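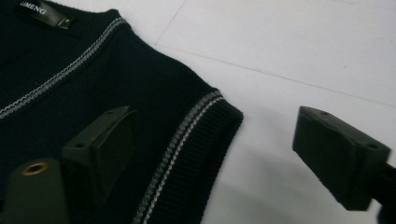 3.2 Garments and folding surface

The garments were chosen from the ordinary clothes that a family keeps in one drawer. We included knitted vests, because the ribbed bands at the neck and the armholes are thicker than the body and the fold does not stay flat there. Dark garments were kept in the set on purpose. On them the edge of a layer is difficult to see, and the folder must look for trim or seams. Every garment was laid on a white surface, so that its outline is clear even when the fabric is black (Figure 2).

The order of folds follows the Drumley guide, with small changes proposed by Clementina Vieira. A vest is first made flat from the shoulders down.

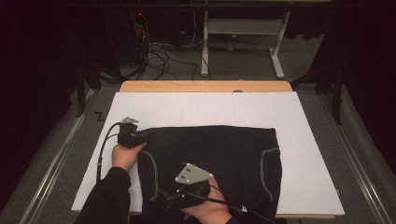
Figure 2. A dark garment on the white board.

For garments of the lower body, the two halves are put together before the length is reduced. A fold was accepted if the outer edges of the layers differed by less than 10 mm. Of the 900 folds in the set, 70 did not meet this limit and were repeated. Most of them were knitted pieces, which Teixeira also found difficult in his earlier work on drawers and shelves. We did not iron any garment between the trials.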